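Vasholm Dahlia Records: README

Version of 02/05/2020, maintained by Stanisława Urbańczyk 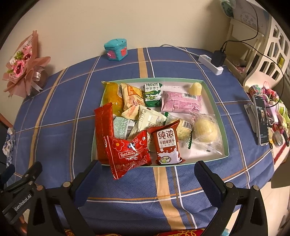 What is in this folder

The folder keeps the growing records of dahlias at the Vasholm trial garden. There are 883 rows in the main file and each row is one plant in one season. The plants belong to 169 named varieties. Some varieties were grown only once and some were grown every year, so please do not expect the same number of rows for each name.

Files

plants.csv: the main table, one row for one plant in one season
varieties.csv: the list of names, with flower form, colour group and the supplier if we know it
beds.csv: soil and light for each bed
notes.txt: remarks which did not fit in any column

All files are saved as UTF-8. If you open them in a spreadsheet program, choose this encoding yourself, otherwise the names of the growers will be damaged. The separator is a semicolon.

Columns in plants.csv

plant_id: number painted on the stake
variety: name as it is written in varieties.csv
bed: letter of the bed
planted: day when the tuber went into the soil
first_flower: day of the first fully open flower, a bud with colour does not count
height_cm: measured in the last week before the first frost, from soil to the highest flower
blooms: flowers cut or deadheaded during the season
tuber_score: from 0 to 5, given after lifting
lifted_by: initials

An empty cell means that the value was not taken. A zero is a real zero. In the oldest season these two were mixed, and Miłosz Adamczyk has corrected it where the paper notebook was still readable. The rows he could not decide have the word "unsure" in notes.txt together with the plant_id.

How the measurements were made

Tubers are planted 10 cm deep and staked on the same day. We pinch the main shoot above the fourth pair of leaves, except in bed D, where the plants are left to grow in their own way. Watering is by hand. Height was measured with a folding ruler until it broke, and later with a steel tape. We compared both on a few plants and did not find a difference that matters.

Tubers are cleaned and scored in December, when they have rested in the shed. A score of 5 is a firm clump with visible eyes. A score of 0 is a rotten one. Marietjie Molefe gave most of the scores. The scores by Zdzisław Górecki are usually a little lower for the same quality, so use lifted_by and notes.txt if you want to compare seasons.

Known problems

Bed C is in the shade of the neighbour's maple after midday. Its flowers keep their colour longer but they come late.
The variety Haltalcombe is possibly two different plants under one name. One is dark red and the other is closer to wine colour. We did not separate them.
Venon and Venon Dwarf were written only as "Venon" in some rows. Plants lower than the others in the same bed are probably the dwarf.
Earwig damage is not recorded in any regular way.

Use of the data

You may copy and change the files for your own garden, for teaching or for a club bulletin. Please write that they come from the Vasholm trial garden. We ask you not to use the blooms column for advertising of tubers, as the counting was done by several persons with different patience.

Corrections

Send them to Stanisława with the plant_id and the column name. Labels for the Adebisi seedlings are still being checked, and these plants will be added in the next version.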